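Stodero: Teaching a Gripper to Find Black Cloth on a Shiny Bed

Final report, Robot Manipulation Project Course

1. What we set out to do

Stodero was supposed to be a laundry-folding project. By October it had become a project about picking up one piece of black cloth from a bed, and this report covers that version. The question we ended up with is narrow: does a grasp detector trained on demonstrations over plain bedding still work when the bedding is reflective and covered in roses?

Our demonstrations come from Ado, the hand-held gripper tool built by an earlier group in this course. A person holds it, does the task, and the camera on the tool records what a robot wrist would see. The earlier group's report calls Ado "lightweight." They must have had stronger wrists.

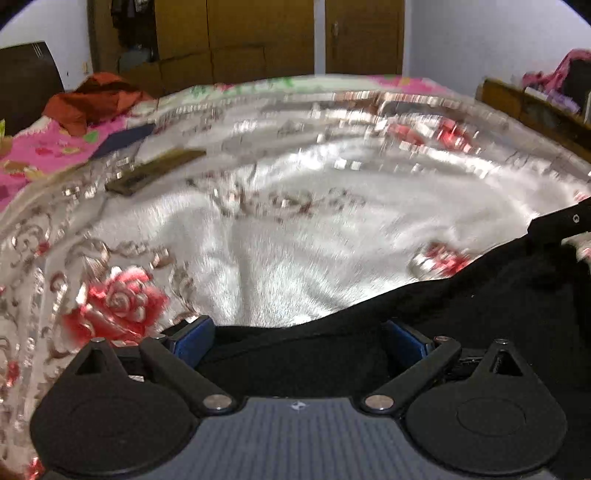
Figure 1. Ado over the satin sheet, with the black cloth at lower right.

2. Data

We recorded 12 sessions in the Poojary bedroom set, our name for all recordings made on the same satin sheet. Small objects and other fabrics stayed on the bed. Clearing it would have made the task easier and our results harder to believe.

From these sessions we labeled 3,000 frames by hand. Each label is an outline of the target cloth plus one of three gripper states: open, closing, or closed. We threw out frames where the two of us labeling could not agree on where the cloth ended. Most of those had the black cloth directly behind the black crossbar of a black gripper, and we would like to have a word with whoever chose the color scheme. (We chose the cloth.)
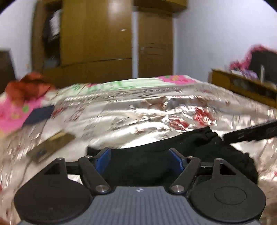
Figure 2. Crumpled black cloth just beyond the jaws.

3. Method

Bavard, our detector, is a small segmentation network with a second output for gripper state. The baseline was trained only on plain sheets. The second version was trained on the plain sheets plus the Poojary frames, and the third had the gripper masked out of every image before training. We held out whole sessions for testing, after learning in our midterm review what happens if you split by frame. What happens is that you get wonderful numbers and have to give them back. 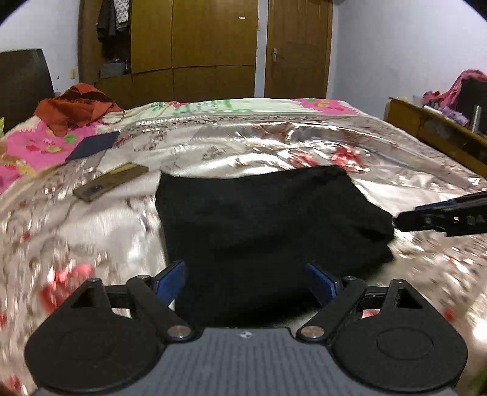

Masking is less simple than it sounds. The palm of the tool stays put in the view, so one fixed mask handles it. The linkage arms and fingers move, and a mask big enough to cover every position also covers most of the cloth at the moment you care about it. We settled on a separate mask for each of the three gripper states.

4. Results

We ran each version on 50 held-out grasp attempts. The baseline missed the cloth outline in 7 of them and the masked version missed fewer, though with a test set this size we would not bet a grade on the difference. Adding the Poojary frames without masking helped with highlights and did nothing for the black-on-black problem.
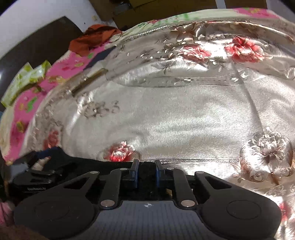 The gripper state output was the bigger disappointment. Bavard tends to report a successful grasp whenever the fingers come together, whatever is or isn't in them. With the blue faces nearly touching, only a narrow dark gap between them, and a red flower on the sheet directly ahead of the left finger, the jaws are plainly empty to a human. Bavard sees a dark thing between two fingers and congratulates itself. Our "closed" label never recorded whether anything had been caught, so we can't blame the network for failing to learn it.

5. What we would change

Split "closed" into "closed, holding" and "closed, empty" before labeling a single frame. Record with a second cloth in a lighter color, so that the sheet and the target color can be tested separately. Repeat the masking comparison with more held-out sessions. Folding remains future work, as it was in the last group's report.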